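Minutes, Arm Safety Catch-up (I'm taking notes again, so blame me for the tone)

We started a few minutes late and went straight to the fault on the Doltinix arm. During run 213 of the tabletop pickup job, the gripper kept closing after it should have stopped, and the stop button on the tablet did nothing. The wall button worked fine, thank goodness! One marker got crushed and nobody was hurt, but two of us had been reaching toward the table a moment earlier, and that's the part we spent the most time on.

I pulled the log up on the big screen. It shows error 611, a lost connection between the tablet and the controller, and the arm just carried on with its last command. Jiltell (they look after our controller) say it's supposed to freeze when that happens. Ours didn't, and they want the whole log before they'll guess why.

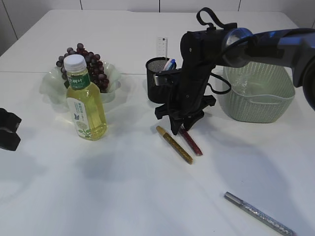 Cesov, November 14, 2023

With the gripper hanging that low over the glitter markers, there's hardly any room to get a hand in safely, and we all agreed on that pretty fast. The pen cup and the bowl of grapes stay in the job, but no one moves anything on the table by hand unless the arm is parked and the power is off. Yes, even for a quick nudge (I'm guilty of this one).

We went back and forth on grip force. I wanted it cut right down, others worried the bottle would slip. We left it alone until Kárason has checked the gripper.

To do:
Send the full log to Jiltell (me, tonight).
Tape a line on the floor and keep behind it during runs.
Test the wall button before the first run each day.
No runs using the tablet stop alone.

Next meeting once Jiltell write back.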